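Prustora Yoga Mat, 5 mm

For people who roll one out every April and find it again at Christmas. Grips the floor, forgives the knees.

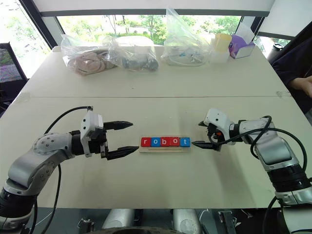 The Prustora comes in slate or moss and weighs less than your excuses. Lay it flat for a night before first use. It should then lie as straight as the red and blue letter blocks spelling "robot" on their wooden base. If a corner still curls, put a book on it.

Strap included. Mat bag by Odmont sold separately, naturally. 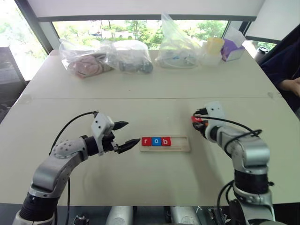 Wipe with mild soap, hang to dry, keep away from cats. Returns within 42 days, unchewed.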